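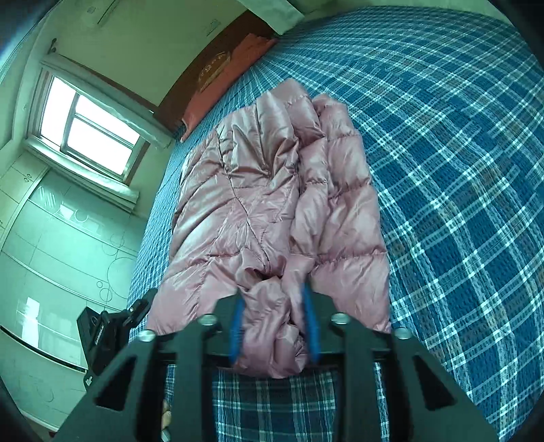 Equipment planning for hand-held gripper programs

Equipment planning for hand-held gripper programs covers the purchase, spare parts and replacement schedule of two-jawed grippers that a person carries by hand to record handling tasks for robot training. Household textiles such as quilted jackets and bedding are common subjects.

Budget structure

Budgets are usually split into hardware, wear parts and labor. In the Platstead plan, drawn up by Genivaldo Assunção, the hardware line for 3106 hours of recording was set at three working grippers per site, with finger pads listed apart from the linkage.

Wear parts

Finger pads are the main recurring cost. Padded garments are bulky and slick, and worn pads tend to lose the fabric at the seams. 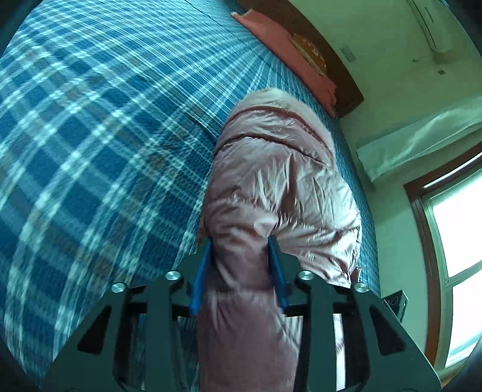
The Platstead plan calls for new pads every 200 hours and a check of the pivot screws at the same time. Pads are ordered from Pleletti in January – the linkage plates come from Studomano, on a longer lead time.

Replacement

A full unit is written off after about 986 hours. Plates in good condition are kept as spares.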